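Notes on the Trevaskis restoration, posted in pieces as I get through the paperwork. It's a regional feature, shot on 35mm, six reels, and the only complete print we know of came out of a cinema store in Plaston. 1/

The negative is lost. The production company, Rarkeo, closed its lab account when it wound up and the cans were never collected. So everything below is from a release print, with the contrast you'd expect of a release print. 2/

Condition on arrival: shrinkage within what our scanner gate will take, except reel 2, which had to go through on the wet gate at a crawl. Perforation damage at the heads and tails of every reel. Two splices made with the wrong tape. 3/

Reel 4 has vinegar smell but the strips read low. It has gone into a separate vented can and will be tested again in September. 4/

Running order was a problem. The leaders on reels 3 and 5 had been swapped at some point, so the cinema's own card lists them the wrong way round. The edge numbers on the print stock don't settle it. The soundtrack does – a music cue starts at the tail of 3 and carries over the changeover. 5/

Scanning was done at 4K, full aperture, so the optical track is in the file as well. We read the sound separately on a dedicated head and kept both. Storage is cheaper than a second pass. 6/

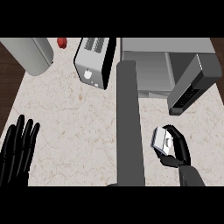
Aspect ratio. The film has been shown on television at 1.33, which crops nothing at the top and bottom but leaves a boom in shot at least once in every reel. The print is open matte. Framing crosses on the focus leader are set for 1.66 and that is what the new copy uses. 7/

I've had replies asking why not 1.85. The distributor's booking sheet does say "wide", with no figure. At 1.85 the opening titles touch the bottom mask. At 1.66 they sit where a title artist would have put them. 8/

Colour. The print stock has faded towards magenta, as that stock does. We had no reference other than a set of lobby cards, and printed card is a poor guide to skin tone. The grade was built from the harbour exteriors outwards, using the grey of the slipway as neutral. 9/

Night scenes were left dark. There is day-for-night work in reel 5 and the earlier video transfer lifted it so far that you could see it was mid-afternoon. It has been brought back down by 2 stops. 10/

Sound is mono, variable area. Clicks at the splices were taken out by hand. Broadband noise reduction was kept very light – the hiss in the quiet scenes changes at each cut, and flattening it made the dialogue sound as if it came from another film. 11/

Missing material: the censor's record gives a length 1000 feet over what we hold. Part of that could be a longer cut submitted before release. I have not found a script to compare it with, and the record doesn't say which reels were measured. 12/

Costs, as people ask. The Sorkora fund paid 3000 towards the scan. The grade and sound were done in house between other jobs, and the new print is not yet paid for. The digital copy can be booked now. 13/

If you worked a projection box in the Plaston area and remember this title coming through in more than six reels, please reply or message. A booking ledger or a can label would do. 14/14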